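A Day at the Flornolska Series Showcase in Gillmont
Mar 7, 2023

I have been writing about web series on this site for long enough that my family no longer asks what I'm doing on the couch at one in the morning, but until last weekend I had never set foot in a place where one gets made. So when the people behind Flornolska announced that they would open their production house in Gillmont to visitors for a day, with a screening at the end of it, I signed up within the hour and then spent two weeks worrying that I'd gotten the date wrong.

I hadn't! I did get the parking wrong, though. The lot by the front gate is for staff, and the visitor lot is on the far side of the old cannery, a good ten-minute walk with the wind coming off the river. If they do this again next year, wear a hat.

For anyone who hasn't come across it, Flornolska is an anthology series, each episode a separate story with its own cast, all of them set in the same made-up mountain town. The first season was called Flurov, after the town, and the second, which is what we were all there to get a look at, is called Tufa. You don't need to have seen one to follow the other. I would still watch Flurov first, if only for the episode with the bus driver and the wedding cake, which I've now made four separate people sit through with me.

Check-in was at a folding table in the lobby, where we got a paper wristband and a schedule printed in type so small that the man ahead of me borrowed my glasses to read it. They had room for 106 visitors and as far as I could tell every place was taken. We were split into groups, and mine went to the writers' room first.

The writers' room was smaller than I'd pictured, and warmer, and it smelled strongly of oranges. Elspeth Baird, the head writer, talked to us for a good half hour without notes. She told us that Tufa began as a single long story about a family running a quarry, and that she kept cutting side characters out of it until she had a drawer full of people with nowhere to go. Those people became the episodes. I loved that. Somebody asked whether the quarry family is still in there, and she said they turn up at the edges, in a shop or at a funeral, and that she hoped we would have fun spotting them.

She was also very open about length. The early drafts ran up to 90 pages apiece, far too much for the slots they had, and she described the trimming as the part of the job she dreads most and is proudest of afterward. A younger visitor in our group wanted to know how you get hired to do this kind of thing, and Elspeth gave her a long and kind answer about reading scripts aloud with friends, even bad ones, even your own.
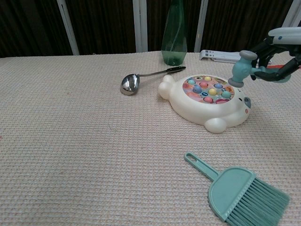
From there we went down a flight of stairs and along a corridor to the sound department, where I could happily have stayed until dinner. The two mixers on duty played us the same minute of an episode over and over, adding one layer each time. First only the voices, then footsteps, then weather, then a very faint hum that I would never have noticed on my own and that made the hair on my arms stand up. They let us guess how some of the noises were made. I guessed celery for everything and was right once.

Lunch was soup and rolls in the canteen, and the soup was excellent (barley, plenty of pepper, I went back for seconds). I sat with a couple who had driven up that morning and were fans of anthology shows in general, going back decades, and we had one of those lovely rambling arguments about whether an anthology needs a host. She said yes, he said absolutely not, and I changed my mind between the soup and the coffee.

The afternoon session was with Danica Koubek, who directed three of the Tufa episodes. She is a quieter speaker than Elspeth and the room had to lean in a bit, but what she had to say about casting was the most useful part of the day for me. She likes to meet actors without a script the first time, just for a walk or a cup of tea, and she doesn't tell them which episode she has in mind. One of the leads in the new season thought she was up for the part of the postmistress right until the contract arrived with a different name on it. Danica said she felt bad about that one, though she was smiling when she said it.

I asked her about the long dinner conversation that closes Flurov, because I've always wondered whether it was scripted word for word. Mostly it was, she told me, except for the toast, which the actor wrote himself the night before and wouldn't show anybody. I am going to have to go back and watch it again with that in mind.

Then came the screening. The theater at Gillmont used to be a union hall, and the seats have clearly come from somewhere else, with nice deep cushions and rather narrow arms. We saw the opening episode of Tufa, complete apart from the end titles. I promised not to give away the story, so I'll only say that it concerns two sisters and a letter that arrives very late, that the first ten minutes are slow in a way I enjoyed and my neighbor didn't, and that the last scene got a real gasp out of the back rows. The music is new this season and I'm not sold on it yet. There was an awful lot of clarinet.

Afterward there was a short question session with both Elspeth and Danica, and then a table of posters for sale. I bought the Flurov one with the snowed-in bus stop, and carried it back to the car under my coat, where it got bent anyway.

A few practical things, for those of you who have already written to ask. Tickets were free but had to be reserved, and they went quickly. The tour has a lot of stairs, but there is an elevator if you ask at the desk, and the staff member who took one of our group around that way was very gracious about it. Phones had to stay off during the screening. The last bus into town leaves at 745 in the evening, according to the sign at the stop, and the question session ran close to it, so keep an eye on the clock if you aren't driving.

I'll write up the full season of Tufa once it's out, episode by episode, the way I did for Flurov. If you were there too and were sitting anywhere near the gasp, leave a comment and tell me what you thought of that letter.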